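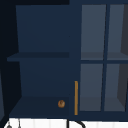
Cabinet task in the simulator: open shelf on the left with the small round item on the bottom board, glass door with bar handle on the right.

Omow G3 Adaptive Gripper – evaluation page

The Omow G3 is a two-finger electric gripper for light arms. We sell it together with a simulation model, so a customer can try the gripper in a virtual kitchen before the hardware is ordered. On this page we explain how we compare it with the other two grippers in our catalog, the Wonholm parallel gripper and the Spanos suction head.

Why we test with a cabinet

Many of our customers ask first about payload. It is a fair question, but in a home or a small office the payload is seldom the problem. The problem is the space. A small part that lies near a divider leaves little room for the second finger, and a thin vertical handle asks for a different wrist angle than a part on a shelf. For this reason our standard task has both: the gripper must take the item from the lower compartment, and in a separate run it must pull the door by its handle.

The task is the same for all grippers. The arm, the controller and the start position do not change. Only the end tool is exchanged, together with its collision model. We made 3,941 runs in total for the present comparison, and every run was limited to 90 seconds. A run that touches the cabinet with too much force is counted as failed, also when the item was picked.

What we found

Wonholm parallel gripper: Very repeatable and easy to program. The fingers are wide, and next to the divider they need an approach from the front with a small tilt. With the handle it has no difficulty. If your parts are always in the open, this is still the gripper we would recommend for the price.

Spanos suction head: Fast on flat surfaces, weak on small round things. It is also not suitable for a bar handle, and we did not include it in the door runs. Some customers use it together with a second arm, and for this use it is a good tool.

Omow G3: The fingertips are narrower and can rotate a little when they meet a surface. In the pick runs this helped mostly in the last centimeters, where the Wonholm often had to stop and plan again. In the door runs the two grippers were close. The G3 is slower to close, and for a picking line with short cycles you should consider this before you decide.

Please note that a simulation does not show everything. Friction of the fingertips is a value that we set, and real rubber becomes older. We repeat a smaller part of the runs with hardware in our Medenville workshop, and the hardware values will be added to this page in November.

What is in the package

– G3 gripper with mounting flange
– 3 pairs of fingertips (narrow, standard, soft)
– Cable, 5 meters
– Simulation model with collision shapes
– The cabinet task, with the start positions and our settings file

Controller and camera

The G3 works with every controller that has a free serial port. A wrist camera is not included. If you mount one, please leave enough distance to the fingers, because the open fingertips come into the view and can cover a small part at the moment when you need to see it. A bracket is available separately – ask for the long version if your camera has a wide lens.

Loan units

It is possible to borrow a G3 before you buy. Write to us which arm you use and what you want to grip, and we will answer with the free dates. Transport to you is paid by us, the return transport is paid by the customer.

Page updated: Sunday, April 25, 2021

Contact | Terms of sale | © 2021 Omow, Medenville | Back to top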